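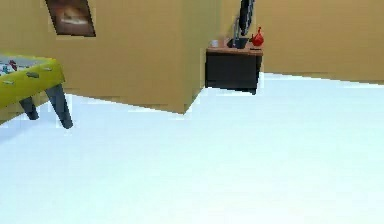
## Sim room: navigation runs on hold

Bad week for the Tindall build. Spawn height got saved wrong in the May room file, so the base started every run 14 cm under the floor and the physics threw it upward. 59 runs out of 400 ended with it stuck inside the foosball table. The rest looked fine but the collision log was off, so we cant trust those scores either.

Worse – the e-stop check passed all of them. It only looks at wheel speed. Ekrem Kaplan is rewriting it to read contact force too.

Until then:

- no policies from this batch go on the real base at Gorevham
- pull the room file again before you start anything, old copies are still on 2 of the machines
- odd contacts near the cabinet or the wall corner, send teh log to Arne Buschmann

New runs start once Arne signs off.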